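Prumwood Shared Workroom
Minutes of the January meeting, held in the workroom at 4 pm

Apologies: two received and noted.

Minutes of the last meeting: agreed, with one correction. The shelving came from Visser and the desk from Hosura, and we had them the wrong way round. Sorry to both!

1. The desk and shelves
Everyone is delighted with how the white desk looks now that it has settled in, and it was agreed straight away that it stays where it is. The cubbies at the back are proving a real help for small things, and the meeting was keen to see them used properly before anyone asks for more storage. It was suggested that each cubby be given a label. There was a lively talk about whether labels should say what goes in (pens, tape, cups) or simply carry a number. Words won, by a good margin.

The desk top is to be cleared at the end of each session. Cups go back to the kitchen or into a cubby, and small boxes and containers go to whoever brought them in. This was agreed last time as well, but it is now written down. 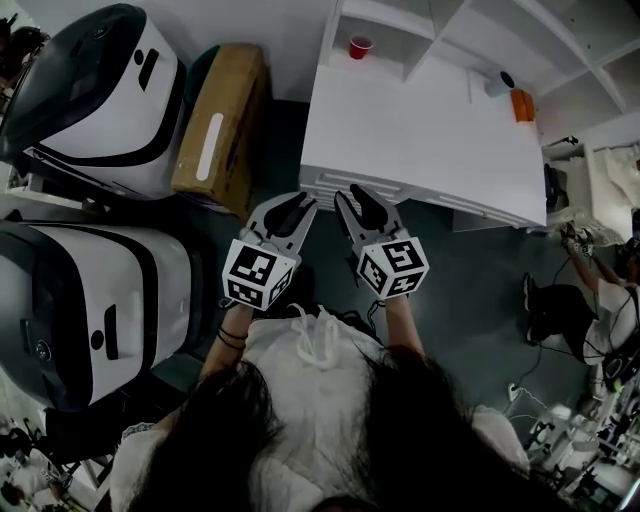

Labels will be printed on the white card left over from the open day, of which we still have more than 500 sheets, so there is plenty for second attempts. Handwritten ones are fine in the meantime. If a word is too long for the card, shorten it.

2. Under the desk
Nothing to be stored under the desk from the end of the month. Bags may go there while you are sitting at it. Anything left after that will be moved to the cupboard in the corridor, second shelf, and kept for 14 days.

Cloths and covers: to be folded and put in the corridor cupboard too. A wash was offered for the older ones and very gladly accepted.

3. Floor
The dark grey floor was much praised. It does show dust, so a quick sweep after each session, please, and a proper mop once a month. The new mop head has arrived and is wonderful, do try it.

4. Money
Spent since the last meeting: £271, nearly all of it on the shelving and its delivery. The Drarnau grant covers this in full and there is a little over for hooks. Lovely news, and a thank-you card is going round for signing.

5. Any other business
A second set of shelves was proposed. Held over until the labels have been up for a while.
The kettle is slow. Descaler to be bought.
A request for a clock on the wall above the door, agreed with great cheer.

Actions
Print and fix labels: before next meeting.
Clear the space under the desk: end of the month.
Buy hooks, descaler and clock: from the Drarnau money.

Meeting closed at 5.10 pm. Next meeting in February, same room, biscuits promised.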